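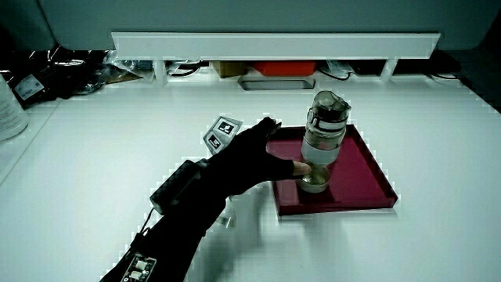 Figure 3. Glove condition of the tray task. The small glass cup is near the left front edge of the red tray, with the flip-top bottle behind it.

4. Data Collection by Student Teams

4.1 Setting and participants

The recordings were made during the project half of the Oltthorpe undergraduate course in robot manipulation. Students had finished the lectures on rigid transforms and camera calibration before the project began in October. They worked in five teams, and each team was responsible for its own recordings, its own annotation pass, and a short written report. One of the authors supervised the bench sessions but did not operate either device. No student had recorded manipulation data before the course.

Two capture devices were used. The first is a glove, referred to below as Skukuna, which leaves the fingertips bare and carries an electronics module on the back of the wrist. The second is a hand-held gripper, referred to as Pineo, which the operator holds from behind and closes on the object. Both devices carry square fiducial markers, and both were tracked by fixed cameras at the workspace. The marker layouts differ. Skukuna uses a flat card with two markers, while Pineo uses a small cube with markers on separate faces. We return to the effect of this difference in Section 4.4.

4.2 Task

All teams recorded the same task family on a white tabletop. The objects were a short glass cup, a clear bottle with a dark flip-top lid, and a shallow red tray with a raised rim. An episode consisted of one instruction, drawn from a printed list, carried out by one operator with one device. Instructions covered placing an object on the tray, removing it, shifting it within the tray, and exchanging the positions of the two objects.

Transparent objects were chosen on purpose. In the previous year the course used painted blocks, and the segmentation exercise was finished by every team in the first session, which left little to discuss in the reports. Clear glass and plastic produce reflections and weak outlines against a white surface, and the saturated tray gives a strong local background for part of each episode. Students therefore saw the same object under easy and hard conditions within one recording.

The start position of the tray was not fixed. Operators were asked to turn it slightly between episodes and to keep it within reach without leaning over the table. The area behind the table was left as it was found, and nothing was done to standardize the background across sessions.

4.3 Procedure

Each session began with a calibration check. The operator held the marker body at three marked poses, and the session proceeded only if all three were recovered by the tracker. The operator then read the instruction aloud, started the recording, performed the task at a comfortable speed, and returned the hand or gripper to the near edge of the table before stopping. A second student watched the live pose estimate and wrote down any dropout on the session sheet. Roles were exchanged after every block.

Devices were alternated by block and not by episode. Putting on the glove, routing its cable along the sleeve, and repeating the calibration check took too long to be done for every episode. The cost of this choice is that fatigue and device are partly confounded within a session. To limit the effect, two teams started with Skukuna and three with Pineo, and the starting device was reversed in the second week.

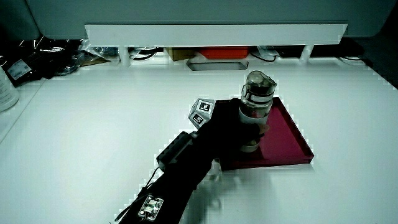
Bottle episodes with Pineo needed one additional rule. Early recordings showed operators gripping at different heights, some just under the lid and others close to the base, and the resulting trajectories were hard to compare. From the second session on, operators were told to close the fingers around the middle of the bottle and to keep it upright throughout the move. Episodes recorded before the rule was introduced were kept in the set and flagged. No matching rule was given for the glove, where grasp choice was itself a quantity of interest.

4.4 Filtering and yield

The teams recorded 886 episodes in total. An episode was rejected if the marker body was lost for longer than the tracker could bridge by interpolation, if the object left the table, or if the operator carried out an instruction other than the one read. After filtering, 681 episodes remained. Of these, 417 were recorded with Pineo and the other 264 with Skukuna.

The imbalance has two sources. Fewer glove episodes were attempted, due to the longer setup described above. The rejection rate was also higher for the glove, and most of the rejections were tracking losses. The card presents both markers on a single plane, so a rotation of the wrist that hides one tends to hide the other. The cube does not have this weakness to the same degree, although its lower side tag was often lost when the operator reached toward the far side of the tray. Salvador Sampaio proposed a bent card with the two markers on separate planes. A prototype was folded from stiff paper late in the project, too late to be included in the results reported here.

Annotation was done with the Azevedo labeling tool. Each team marked the first contact, the lift, and the release in its own episodes, and then repeated the work on a sample taken from another team. Agreement was good for lift and release. It was poor for first contact with the glass cup, where the bare fingertips and the cup wall are both pale and the moment of touch is difficult to place from the video alone. Teams disagreed most on episodes in which the operator adjusted the fingers before grasping. We kept both labels in these cases and did not attempt to merge them.

4.5 Notes on use in teaching

The session sheets turned out to be more useful than expected. Several teams traced a group of bad poses back to one handwritten remark about a marker card that had worked loose, and removed the affected block without viewing every episode. In the next offering of the course the sheet will be a graded item. We also plan to move the calibration check to the middle of each block as well as the start, so that a shift of the marker body is found before the block is complete.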